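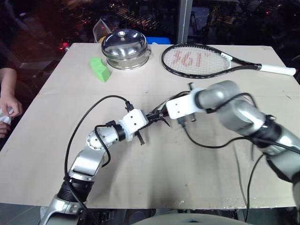 Beverley Rakena asked whether the left arm's cable should be re-routed before anything else on the list, as the last two stoppages had both come back to it. Agreed to take it first.

**Two-arm cell, maintenance meeting, Friday, 2:15 pm**

Present: Nazanin Shojaei (chair), Beverley Rakena, Getsemaní Ochoa, Braulio Espinoza (minutes)
Apologies: Estrella Cárdenas

**1. Left arm cable**

The cable loops high from the wrist and drops past the round joint. Getsemaní has logged fault 3604 (signal loss, left gripper) twice in July, both times with the wrist turned well in. She would like the loop shortened and a clip fitted below the joint. Braulio was worried about strain at full reach. Nazanin asked for a slow run through the whole range with the new routing before it is tied down for good.

Action: Getsemaní to re-route, Braulio to do the slow run.

**2. Right arm cable**

It lies partly across the tabletop, with a length hanging over the right edge. Beverley wants it off the work surface. Clusham can supply a sprung hanger but the quote has not come through. Velcro ties in the meantime.

Action: Beverley to chase Clusham.

**3. Grippers**

Left gripper has done 2063 cycles on the current fingers, right gripper almost the same. Prasum's sheet has us checking the finger screws every 288 cycles and we have missed at least one check. Braulio found one screw on the left a quarter turn slack. Thread locker to be used from now on, the blue one, not the red. Colour of the spare bracket was raised again and left for another day.

Action: Braulio to put the check on the whiteboard and initial it.

**4. Clearance between arms**

The grippers come close together over the middle of the table in the handover position. The stop distance is set at 64 mm in the controller. Beverley thought this was tight for the longer fingers ordered from Ibarra. No change until the fingers arrive and can be measured.

**5. Objects on the table**

Pot with the domed lid, green foam block and racket stay for the next round. Getsemaní asked that the racket be moved in from the right edge, as the handle overhangs. Agreed.

**6. Other business**

Estrella sent a note asking for a copy of the calibration file from before the Prekeck update. Nazanin has it and will send it.

Next meeting same time, after the slow run. Closed 2:50 pm.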